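Blog > Reading Notes > Twentieth Century

Two Ledgers from Tessier

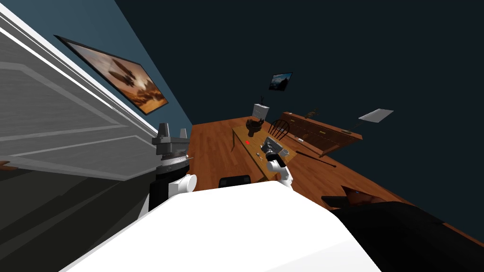 Paneled door, framed desert picture, wood floor.

I finished the Tessier ration ledgers in July, after putting them off for most of a year. There are two of them, bound in gray cloth, covering the last 18 months of the occupation. The first was kept by the town office and the second by the Jurneo mill, which fed its own workers under a separate permit. They record the same flour deliveries and they do not agree.

The town ledger gives 600 sacks received over the final winter. The mill ledger, which should account for a share of that total, lists deliveries on 27 dates when the town shows no shipment at all. The usual reading, repeated in most local histories, is theft by the mill managers. I think that reading is weak. A manager hiding stolen flour would have little reason to enter it in his own book, in ink, with the wagon number beside it.

A duller explanation fits better. The rail line through Plasgate was closed to civilian freight that winter, and goods for the district were unloaded at Brelex and carted the rest of the way. The town clerk recorded flour when the rail paperwork reached his desk. The mill recorded it when the wagon reached the gate. If the papers ran late, the dates would drift apart, and shipments split between wagons would appear once in one book and several times in the other.

I tested this on the entries for February, the only month where the Brelex freight slips survive. Most of the mismatched dates pair off once the delay is allowed for. Four do not, and I have no account of them.

None of this clears the managers of anything else. The postwar hearings dealt mainly with labor conditions, and the ledgers say nothing on that subject. The wage books might, but they are still being rebound.

Filed under: Archives, Occupation, Food Supply
2 comments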